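Sidamora publishes its findings on the July kettle stoppage, and puts every hand-held gripper back to work

NOLNESS, July

Sidamora, which teaches household robots by recording people doing everyday jobs with hand-held grippers, has today published a full account of the fault that stopped work at its Nolness hall earlier this month. The report is free for anyone to read, and we would love other teams to pick it up, argue with it and send us something better.

No one was hurt. A kettle was knocked sideways during a practice pour, cold water ran over the table, and the session was stopped by hand. We could have mopped up and carried on. We're very glad that the people on the floor chose to pull the whole thing apart, and what they found is well worth sharing.

What went wrong

The fault was in a finger pad on a left-hand gripper. The operator had squeezed the trigger, felt the jaws close on the kettle and started to lift. The pad on one side had come away from its backing at the lower edge, so it held for a moment and then rolled. The kettle tipped towards the operator, Gediminas Raudsepp, who let go of both triggers and stepped back, exactly as the training asks.

The second half of the story is in the software, and this is the bit that has kept our engineers talking over lunch ever since. Our recording program, Mallo, watches the marker on each gripper to work out where the tool is. During the slip the marker was turned away for a short spell. Mallo filled the gap with a smooth guess, marked the recording as good and passed it on. Had it gone through to training, a robot would have been shown a clean, steady lift that never took place.

"The water bothered me much less than the green tick," said Mehrangiz Rahimi, head of safety at Sidamora. "We had a spill in the room and a perfect score on the screen. I wanted to know how many other times that had happened, and I wanted to know before anyone picked up a gripper again."

What the team did next

Work with the grippers stopped for 9 days. In that time Rahimi and the workshop lead, Rasa Raudsepp, checked all 34 grippers in the hall by hand, bending each pad back at the corners and tugging at the seams. Eight had pads starting to lift. All eight came from the same delivery and had been glued on a cold morning before the workshop heating was fixed, and the glue had never set properly at the edges.

Marwa Shawky, who looks after Mallo, went back through 100 recordings from the same fortnight and watched every one of them at half speed. She found three more with a filled gap, none of them involving a spill, and all three have been thrown out along with the kettle one. She also rebuilt the fault on the bench, using an old gripper with a loosened pad, so that the new version of Mallo could be tested against the real thing.

"I had such a good time with this," said Shawky. "You rarely get a fault you can hold in your hand and see on a graph as well. Once we could make it slip on demand, the fix came together in an afternoon, and then we spent the rest of the week trying to break it!"

Kettle work on the marked table in the Nolness hall, from the operator's side and from the left gripper:

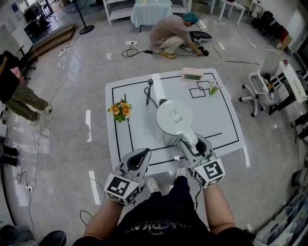
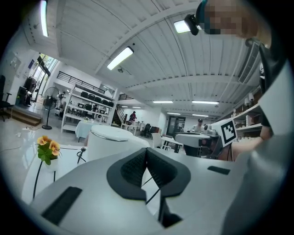

What has changed

Every finger pad is now fixed with screws as well as glue. The new backing plate was drawn up by our neighbours at Strazds, the small parts maker across the yard, who turned the first set round overnight and wouldn't hear of a rush fee. (Thank you, all of you.)

Before each session the operator does a short pull test on both grippers, left hand first, and writes the result on the card that hangs with the tool. A gripper without a filled-in card stays on the rack.

Mallo no longer guesses. If it loses sight of a marker for longer than a blink, the recording is flagged and a person has to look at it before it goes any further. This has already made extra work for the review desk, and we expect that to settle as operators get used to keeping the markers in view.

Kettles are used empty until an operator has finished the new pouring course. Filled kettles hold cold water only, to a line below the spout, and the power lead stays unplugged at the wall for the whole session. That last rule was in place in July too, and it did its job.

We have also changed how a stop is called. Until now, only the operator or the session lead could call one. Anyone in the hall can now shout "down", at which point triggers are released and hands come away from the table. The call has been used twice, once for a dropped spoon, and we were delighted both times.

What we still don't know

The report is open about its loose ends. We can't say for certain how long the pad had been lifting, as the old checks didn't cover the edges. We would also like a better way of spotting a slip from the gripper's own camera, where the pads are in view the whole time. Shawky has an early version running and the first results look promising, though it still gets confused by steam-coloured plastic and anything very shiny.

Babak Ghaffari, who runs the Nolness site, said: "I'm proud of this report, including the pages that don't flatter us. Gediminas did the right thing in the moment, and then everybody else gave him proper answers. If another team reads it and goes off to check their pads tomorrow morning, I'll be thrilled."

Getting the report

The full report, the drawings for the backing plate and the pull test card can be downloaded from the Sidamora website, with no sign-up. Teams using similar grippers are welcome to visit Nolness and try the test for themselves. Please write to the site office first so that a bench can be kept free.

Press contact: Sidamora site office, Nolness. Interviews with Mehrangiz Rahimi and Marwa Shawky can be arranged on request, mornings preferred.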